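Chapter 4

Shrines, Offerings and the Daily Round

In this chapter
The parts of a village shrine and what each is for
The order of a day's worship
How offerings are made, shared and recorded
The yearly festival and the calendar behind it

Most books on temples begin with the large ones. They have inscriptions, dated towers and long lists of royal gifts, and so there is plenty to write about. The small shrine at the edge of a village usually has none of these. Its history is carried in what people do there, and a student who wants to understand it has to look first at the daily round of worship.

Chapter 3 dealt with how shrines are founded. We saw that the stories told about a founding often have the same pattern: a stone is found, a cow gives milk over it, or a traveller dreams of a place and later comes to it. This chapter takes up what happens once the shrine is standing. We shall use one case throughout, the shrine at Khunthong, because it was studied closely over 3 years by Tassanee Tanasarn and her notes cover ordinary days as well as feast days.

4.1 The setting

Khunthong lies where two cart roads meet below a low hill. The shrine stands on the eastern road, with a tank behind it and a large fig tree in front. Villagers give its age as 900 years. There is no written proof of this, and the oldest part of the present building, a stone doorstep, cannot be dated by its style. It is better to treat the figure as a statement about how the village sees the shrine than as a date. People in Khunthong say the shrine was there before the road, before the tank and before any of the families now living nearby.

The building has an inner room, a covered porch and an open yard. The inner room holds the image and is entered only by the priest. The porch is where offerings are handed over and where the lamps are lit. The yard is used by everyone. Children cross it on their way to school, and in the hot months older men sit under the tree until the evening lamp.

A low wall runs round the yard. It has four gaps, one on each side, and visitors are expected to come in by the eastern one and to walk round the building clockwise before going up to the porch. The northern gap is used only when the image is carried out.

4.2 The order of the day

The day's worship has a fixed order. The priest bathes at the tank before sunrise, opens the inner room and removes the flowers of the day before. The image is washed, dried and dressed. A lamp is lit at 5 o'clock and the first food, plain boiled rice, is set before it. The doors are then opened to those waiting.

There is a second service at noon and a third at dusk. The noon service is short, and on working days only a handful of people attend. The dusk service is the one most villagers mean when they say they have been to the shrine. It ends with the passing round of the lamp — each person holds their palms over the flame and touches them to the eyes — and with the sharing of whatever food has been offered.

Tanasarn noted that the order was kept even when very little else was. In one August of heavy rain, the tank overflowed and the porch stood under water. The priest came by boat, lit the lamp on the upper step and left again. When asked whether the service could have been missed, he answered that the lamp was lit and so there had been a service.

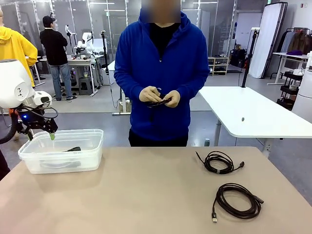
Fig. 4.1 Clear storage bin with a rimmed top, on a beige tabletop.

4.3 Offerings and how they are recorded

Offerings at Khunthong fall into three groups. The first is food, mainly rice, bananas, coconuts and a sweet made with palm sugar. The second is material for the service itself, such as oil, wicks, camphor and cloth. The third is money. Food is offered and then given back, and the portion returned is held to be better than what was brought. Oil and cloth are used up. Money is kept.

The shrine's account books go back 56 years. Each page has the giver's house name, the gift and the reason, if one was stated. The reasons are short: a birth, an examination, a cow recovered, a journey. Before the books were begun, gifts were called out aloud on the porch, and the habit has lasted. The gift is still called out first and written down second. If the two differ, the spoken version is taken as correct.

House names matter here more than personal names. A gift made by a daughter who has married into another village is entered under the house where she was born, unless she asks otherwise.

4.4 The yearly festival

The festival follows the lunar calendar and so moves against the ordinary one from year to year. It lasts 4 days. On the first, the yard is swept and a pole is raised beside the tree. On the second and third, the image is carried round the village, by the upper road on one day and the lower road on the next. The route is a matter of some feeling. A house that is passed has the right to offer a lamp at its gate, and when new houses were built beyond the tank their owners waited a long time before the procession was extended to reach them.

On the last day the image is bathed in the tank and returned to the inner room. The pole is taken down before dark. Over 900 people were fed in the yard on the last day of the festival that Tanasarn recorded in most detail, and the cooking was shared between the houses of the upper and lower roads.

Terms to know

Inner room: the closed part of the shrine, where the image is kept.
Returned food: food that has been offered and is given back to worshippers.
House name: the name of a family's home, used in place of a surname in the account books.

Section 4.5 compares Khunthong with two shrines that have lost their daily service and are opened only for the festival.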